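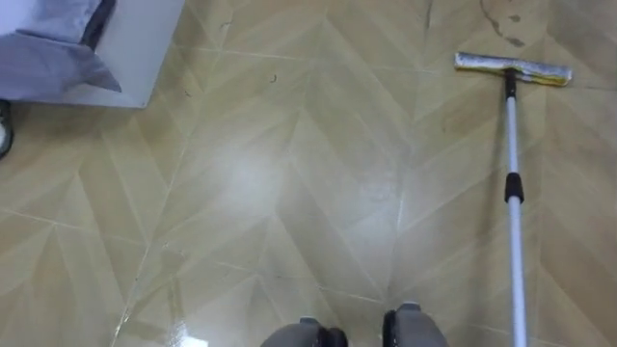

Flat mop on glossy herringbone tile. Shine tells you very little about clean.

Do You Really Need a Special Cleaner for Shiny Tile?

Every few weeks a reader writes in to say that a bottle of something has changed their floors. Last month it was Pimus Gloss Rinse. Before that it was a powder called Clumby, which you were supposed to dissolve in hot water and leave for a quarter of an hour, as if anyone has a spare quarter of an hour with a wet floor and a dog. I tried both. I have doubts about both.

Let's start with the glare. Glossy tile throws back light whether it's clean or not, and a floor can look wonderful from the doorway and still turn your socks gray. If you want to know what you've got, get down low with a lamp off to one side, or wipe a square with a white paper towel. The towel is a better judge than any label.

My friend Enikő Antal swears by vinegar. I used to as well. On plain glazed tile a weak splash of it probably does no harm now and then, but cement grout doesn't love acid, and natural stone likes it even less. If you don't know what your floor is made of, skip it. I stopped and have not missed the smell.

What I use now is warm water and a very small squirt of dish soap. Small means a teaspoon in a full bucket. Most of the "haze" people complain about is soap they put there themselves, and then they go and buy a second product to take off the first one.

How I mop a floor with a zigzag pattern

Sweep or vacuum first. I know, everybody says it. A flat pad pushes grit along in front of it until it finds a seam to leave it in, and herringbone has a lot of seams.

Wring the pad until it stops dripping, then wring it again. The fancy buckets that claim to do this for you leave the pad too wet for my taste. I bought the Mullik one and went back to my hands.

Which direction? I've read that you must follow the pattern. Try following a chevron with a rectangular mop head and tell me how it goes. I work in overlapping passes toward the door, long side of the head leading, and ignore the pattern completely. For the seams, a second pass at an angle picks up what the first one left.

Change the pad when it looks dirty. For my bedroom and hallway that takes 2 pads, and the kitchen gets its own. A gray pad just moves gray around.

Go over it once more with plain water, then a dry microfiber cloth if you care about streaks. I care in the hallway. In the bedroom I let it air dry.

Bedrooms

Pull up any blanket or sheet that hangs down over the side before you start. The hem will find the wet part of the floor. Anything on casters should be rolled out of the way, and wipe the wheels while you're there, as they collect hair and lay it down again in a neat line on your clean tile. Low white furniture shows every splash along the bottom edge, so keep a dry rag in your back pocket.

About telescoping poles

I like them, with reservations. The lock is the first thing to go. Gergely Bognár wrote to say his Kocsis pole lasted almost 3 years before it began sinking under his hands, which beats mine. Don't lean on it, and don't twist the collar past snug. Set it so the top comes to somewhere near your chin. If you're stooping, it's too short, whatever the instructions recommend.

And no, you don't need to mop 365 days a year, despite what the back of the Clumby box suggests. Once a week in the rooms people walk through, less in the others, and wipe up spills when they happen.

Next up is grout pens, which I'm told are miraculous. I have one drying on a test tile in the garage.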